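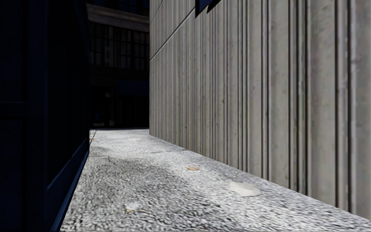 1/ Notes on salting footways with brine in place of dry rock salt. Written up on 22 Jan 2021 from the Hokholm trial logs, mostly for people who run small crews and small tanks. Roads are a separate subject and I will stay off them.

2/ Terms first. Anti-icing means the salt is on the surface before water freezes there. De-icing means the ice is already down and bonded. Same chemical, different job, and the second takes far more of it per square yard.

3/ Dry rock salt does nothing until it dissolves. On a dry walkway the grains sit there waiting, and in the meantime they get kicked to the side or blown into the planting. Brine is dissolved at the depot, so what you spray stays mostly where you sprayed it once the water evaporates.

4/ We mix plain sodium chloride close to the eutectic concentration. Weaker brine freezes sooner. Stronger brine also drops salt out of solution when it gets cold, and that ends up in the nozzles. Check with a hydrometer, correct for temperature, write both readings down.

5/ The tank is a 200-gallon Kornent with a recirculating pump. Renata Jabłońska's crew ran it all season. Two faults: a cracked strainer bowl and a seized ball valve. Both came from leaving brine standing in the plumbing. Flush with fresh water at the end of the shift, then blow the lines out.

6/ Application rate is where most of the waste is. Operators set the pump pressure and then walk at whatever speed suits them. Rate depends on flow, swath width, and ground speed, so a slow walker doses heavy. Győző Katona put a wheel sensor on the cart to fix that. Before that we used a metronome, and it worked better than you would expect.

7/ Calibration: catch the output of each nozzle in a measuring jug for two minutes, compare them, replace any that are off. Do it with brine in the tank. Calibrating with water gives you the wrong answer because the density and viscosity differ.

8/ When to leave brine in the tank:
- rain forecast before the freeze (it washes off)
- freezing rain (it dilutes too fast)
- pavement already too cold for sodium chloride
- snow pack on the ground. Plow or brush first.

9/ Air temperature is the wrong input. You want surface temperature, and the two can be well apart on a clear night. A handheld infrared thermometer is good enough if you hold it square to the ground and keep it out of the warm cab until you need it.
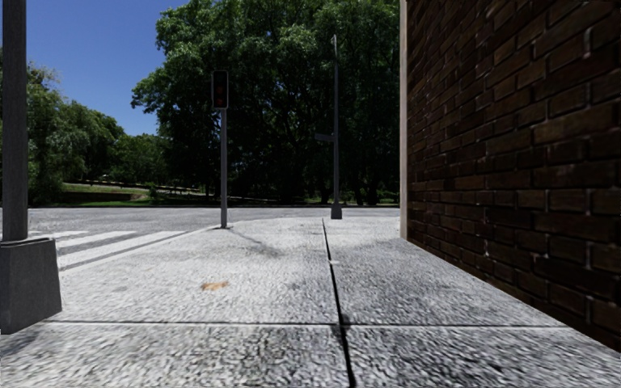 10/ Take the reading in the same spots every time, too. Pick the ones that freeze first: bridges, north-facing steps, anything over an open void. Jozef Goossens keeps a laminated card with his spots on it, and his log is the only one from the season where I can compare one night with the next.

11/ Material use. The Hokholm loop took 700 gallons over the season. I have converted that to dry salt equivalent in the spreadsheet, with the conversion shown, so you can disagree with it.

12/ I have left out any comparison with the year before. The weather was different, the loop was longer by April, and the old records are bag counts with no weights. Silviu Ghiță has asked for a side-by-side plot next season, same nights, adjoining stretches. That would be worth reading.

13/ Corrosion. Brine gets into places dry salt does not, including cart bearings, trailer wiring, and the bottom hinge of every gate on the route. Lithium grease lasted poorly. We are trying the Cedard marine grease now and I have no results yet.

14/ Concrete. Chloride is hard on rebar, and freeze-thaw cycling is hard on young concrete with or without salt. Keep brine off new pours for the first winter and use sand there for grip.

15/ Lena Kaczmarczyk asked about adding calcium chloride for colder nights. It works at lower temperatures, costs more, and leaves a surface that stays damp. On smooth tile that can be slick. We only blend it for steps, and only when the forecast calls for it.

16/ Spreadsheet and mixing chart go up once the hydrometer corrections have been checked. Column C is in Fahrenheit.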